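로무라, 목재 탁상 정리함 '세타르' 출시
화장대와 책상 위 소품을 한자리에 모으는 칸막이형 수납 제품

생활수납 전문기업 로무라(Lomura)는 8월 목재 탁상 정리함 '세타르(Setar)'를 국내 시장에 선보인다고 밝혔다. 세타르는 화장품과 소형 생활용품을 세워서 보관하는 개방형 칸과, 작은 물건을 넣어 두는 서랍을 하나의 몸체에 결합한 제품이다. 별도의 벽면 시공이나 고정 작업 없이 탁자, 책상, 화장대 위에 올려 바로 사용할 수 있다.

로무라는 제품 개발에 앞서 자사 회원 589명을 대상으로 탁상 수납 실태를 조사하였다. 응답자들은 높이가 서로 다른 용기를 한곳에 보관하기 어렵다는 점과, 작은 물건이 큰 용기 뒤로 밀려 찾기 힘들다는 점을 주된 불편으로 꼽았다. 회사는 이 결과를 반영하여 키가 큰 병은 뒤쪽에 세우고, 자주 쓰는 작은 용기는 손이 닿기 쉬운 칸에 두는 구성을 채택하였다.

외관에는 옅은 분홍빛 목재를 사용하였다. 옆판의 윗선은 물결처럼 완만하게 내려오는 곡선으로 처리하였으며, 판재의 가장자리에는 어두운 색의 마감 띠를 둘러 윤곽을 분명히 하였다. 안쪽의 낮은 칸막이에도 같은 곡선과 마감을 적용하여 전체적인 통일감을 갖추었다. 나뭇결은 도장으로 완전히 덮지 않고 은은하게 드러나도록 하였다.

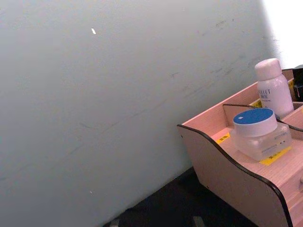
좌우 구획과 서랍 구성

세타르의 내부는 높은 세로 칸막이를 기준으로 좌우 두 구획으로 나뉜다. 폭이 좁은 왼쪽 구획은 위가 트인 선반과 그 아래 위아래로 놓인 서랍 두 개로 이루어져 있다. 선반에는 크림 용기나 화장솜 통과 같이 뚜껑을 자주 여닫는 용기를 두기에 적합하다. 각 서랍의 중앙에는 작고 둥근 흰색 손잡이를 달았다.

오른쪽 구획은 왼쪽보다 넓게 설계하였다. 스킨, 로션 등 높이가 있는 제품을 나란히 세울 수 있으며, 칸막이의 위쪽은 둥글게 다듬어 물건을 꺼낼 때 손등에 모서리가 닿는 불편을 줄였다. 로무라는 사용자가 용도에 따라 좌우 구획을 나누어 쓰도록 권장하고 있다. 매일 쓰는 기초 제품은 오른쪽에, 머리끈과 면봉 등 소모품은 왼쪽 서랍에 두는 방식이 대표적이다.
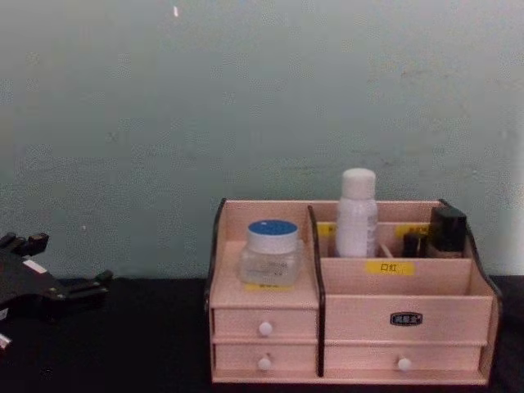 되르테 드레슬러(Dörte Dreßler)
로무라 제품기획 총괄

"탁상 정리에서 중요한 것은 사용한 물건을 원래 자리로 되돌려 놓는 일입니다. 이번 제품을 기획하면서 저희는 칸의 개수를 늘리는 방안과 칸의 크기를 달리하는 방안을 함께 검토하였고, 최종적으로 후자를 택하였습니다. 용기의 높이와 폭에 맞는 자리가 정해져 있으면 가족이 함께 쓰는 화장대에서도 정돈된 상태를 유지하기가 한결 쉽습니다. 색상 또한 침실과 서재 어느 공간에서도 부담 없이 어울리도록 채도를 낮추었습니다."

제품 디자인은 바스아드콤(Vasadcombe) 디자인 스튜디오가 맡았으며, 목재 가공과 조립은 포스(Voß) 공방이 담당한다. 세 회사는 시제품 단계에서부터 서랍의 여닫힘, 칸막이의 높이, 앞판의 깊이를 공동으로 점검하였다. 앞판은 용기가 앞으로 미끄러지는 것을 막으면서도 안의 물건이 보이도록 낮게 설정하였다.

뒤쪽 개방 칸은 폭에 차이를 두어 굵은 병과 가는 병을 구분하여 보관할 수 있다. 좁은 칸에는 에센스나 향수와 같은 소형 병을, 가운데 칸에는 대용량 용기를 배치하면 뒤쪽의 물건까지 한눈에 확인할 수 있다. 앞쪽 수납부는 빗, 립 제품, 손톱 관리 용품 등 길이가 짧은 물건을 두는 용도로 마련되었다. 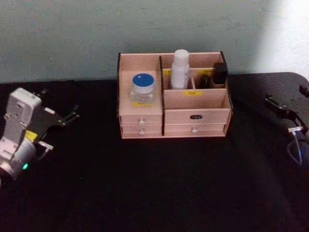

세타르 탁상 정리함. 왼쪽 칸에 파란 뚜껑의 투명한 용기를, 뒤쪽 칸에 높이가 다른 병을 수납한 모습.

관리 및 사용 안내

목재의 특성상 제품마다 나뭇결과 색조에 다소 차이가 있을 수 있다. 평소에는 마른 천으로 먼지를 닦고, 화장품이 묻은 경우에는 물기를 꼭 짠 천으로 닦은 뒤 그늘에서 말리는 것이 좋다. 직사광선이 오래 드는 창가나 습기가 많은 욕실 내부에서의 사용은 권장하지 않는다. 서랍을 청소할 때에는 내용물을 먼저 비우고 수평으로 천천히 당겨 분리하면 된다.

판매 및 공급 계획

세타르의 초도 물량은 3,000개이며, 이 가운데 2,000개는 로무라 공식 온라인몰을 통하여 판매한다. 나머지 물량은 전국 89개 생활용품 취급점에 순차적으로 공급한다. 취급점에는 실물을 직접 살펴볼 수 있는 진열 제품을 함께 비치할 예정이다. 온라인 주문은 오전 10시부터 접수하며, 배송 일정은 주문 완료 후 개별적으로 안내한다.

로무라는 출시 이후에도 구매 고객의 의견을 수렴하여 칸막이 규격과 색상을 보완해 나갈 방침이다. 제품 사진 및 상세 규격 등 보도용 자료는 로무라 홍보팀에 요청하면 받을 수 있다.

문의: 로무라 홍보팀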